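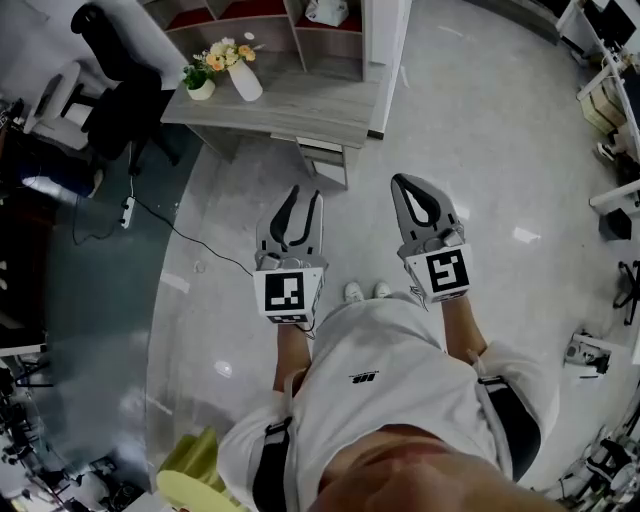
Home | Notebook | Rooms | Parts list | Search

December, 3:40 pm. Office corner, desk and shelving.

Went over the corner with Kazue Sakai before the Droston order goes in. Desk stays where it is, drawer unit on the right, shelving behind. Vase and the small potted plant stay on the desk. The flowers are artificial, so no watering entry for them; the green one in the white pot goes on the Ondale sheet.

Shelf pitch measured at 372 mm center to center. Usable depth came out at 339 mm with the tape held against the back panel. The Hosoda bins are listed at 148 mm high, so 2 stack in a cubby with room for a hand. Did not check whether the upright is plumb. Takeshi Shibata has the long level.

Open items:
- label the upper row left to right before anything is moved in
- felt pads for the desk feet, floor is glossy and will mark
- black office chair and the white one both stay for now
- ask Stemari for a price on two spare shelf pins

The cubbies have reddish interiors against gray wood-grain panels. White labels will read fine on either. A white bag is at the right-hand cubby of the upper row.

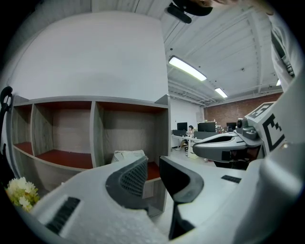 Do the bins need a liner?
Only for small fasteners. Everything else can go in bare.

Order sheet is in the shared folder, quantities still blank.

3 comments | 0 shares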